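Hi! I'm Abena Kpodo, and I'm looking for people who'd like to steer a simulated robot arm around a simulated house and get paid for it. If you've ever lost an evening to a video game with fiddly controls, please keep reading.

My project is called Flulodik. We're collecting demonstrations for a learning system, so a person drives the gripper through a small household task, we record the whole run, and the system trains on what the person did. I have 444 good runs so far and I need a lot more, from a lot more kinds of people. My own driving style is all over the early data (I go wide and slow around everything), and I'd love for the robot to pick up some habits that aren't mine!

**What you'd be doing**

You sit at a desk with a hand controller and a screen showing the view from the gripper. You get a short instruction, you do it, you press save or toss. Some runs are picking things up, and plenty of them are just getting from one spot to another with open fingers, past furniture and around corners, without brushing anything on the way. Those sound easy. Try one with leaves hanging into your view and we'll talk.
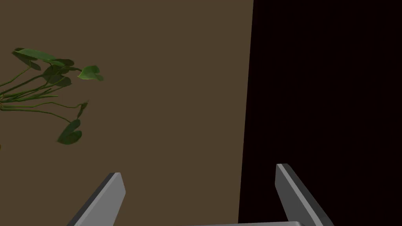 **Robot Learning Group, Lykkegaard Building, Mamcombe**

Sessions are 50 minutes, with a break whenever you want one, and I'm asking each person to come for seven of them. You can spread those out however you like between now and the end of March. The first one is mostly practice and you get paid for it just the same.

You don't need to know any programming. You do need to be 18 or over, okay with looking at a screen for a while, and able to work a controller with two thumbs (left-handed is great, I have very few left-handed runs). If simulated motion makes you queasy, tell me up front – we can slow the view down, or you can try a few minutes and decide.

A messy run is fine. If you overshoot and then fix it, save it, I want those too. What I can't use is a run where you wandered off to look at the ceiling.

I have 11 places open. To sign up, stop by the front desk at Lykkegaard and leave your name and the times you're free, or catch me at the Dindevham open evening, where I'll have a controller set up for anyone who wants a go first.

Abena
October 10, 2024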